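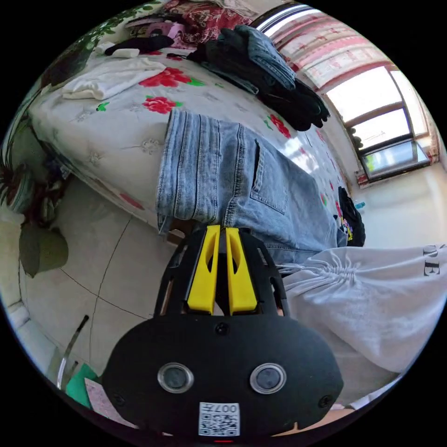
Words: staff writer, Cavstead Software Quarterly
3 May 2019

Estimating is the part of software work most people try to get through quickly, like a dental appointment. The lead estimator at Zernstead is the opposite. Ask her how long a job will take and she lights up, pulls her chair in and starts asking you questions back. We met at the company's office in Cavstead, in a room with a whiteboard that still had last week's use cases on it, and talked for most of a morning.

She has been sizing software for 12 years, the first half of them with function points and the rest with a mix of methods. What she wanted to talk about was use case sizing, and in particular the small workbook her team keeps, called Gelen.

"I love function points, I want that on the record," she said, laughing. "But on our projects the requirements show up as use cases. They're written by the business people, they're in plain English, and they're ready weeks before anybody can tell you what the data looks like. So why wouldn't I start there?"

The idea is an old one. You sort the use cases by how many transactions each one has, you sort the actors by how they talk to the system, and you give each group a weight. Add them up, adjust for the technical side and for the people doing the work, and you have a size. Gelen does the adding. Everything else, she says, is reading and talking.

I asked where new estimators go wrong, and she had the answer before I'd finished the question.

"Steps! They count steps. Somebody writes a use case with a line for every click, and suddenly a login is the biggest thing in the project. A transaction is a round trip. The user asks for something, the system does its work and answers. I make everyone on my team draw brackets around the round trips, with a pencil, on paper. It looks like a grade school exercise and it works beautifully."

The team is 6 people now, and each new estimator spends the first month sizing jobs that are already finished. They get the use cases and nothing else, write down a number, and only then open the folder to see what the work took. She still joins in herself when she has a free afternoon, and she's happy to admit that she misses some of them by a mile.

"Last August I did one where I was off by almost half," she said. "There was an interface to an outside billing system, one little line in the document, and I gave it the lightest weight we have. One line! I've used it in training ever since."

Much of what they know sits in the history file, which at the moment holds 163 completed projects. Getting the first few dozen in was slow going – hours had been booked to the wrong codes, use cases had been rewritten halfway through, and two departments had different ideas about whether testing was part of the job. She spent a whole winter cleaning it up and talks about it the way other people talk about restoring a car.

"You get to know them. I can look at a new set of use cases and think, oh, you're just like that warehouse job, I remember you. And then I go and check, of course, because my memory is a terrible database."

The adjustment factors are where she gets most excited, and also where she's most careful. Zernstead started with the full published set and has cut back to the ones that made a difference in its own data. Team experience stayed. So did how stable the requirements are, which she scores by asking the author of each use case how many people still have to approve it.

"People want to argue about those scores, and I let them," she said. "Half the value is in the argument. A developer says the requirements are a 4, the analyst says they're a 2, and now they're talking to each other about something real, before anyone has written any code."

How do the project managers take it? Better than they used to, apparently. The estimate goes to them as a range, with the assumptions on the same page, and they can ask for a recount whenever a use case is added or split. Some ask for one every couple of weeks, and she'd be delighted if they all did.

Her current project is a trial with Lu, a new scheduling product the company is building, where the team will be sizing each release as the use cases are written instead of all at once at the beginning. The weights haven't been changed for it so far. She suspects the very small use cases may need a group of their own, and she has a stack of marked-up printouts to go through before she'll commit to it.

"Come back when we've done a few releases," she said, already reaching for the pencil. "I'll show you the brackets."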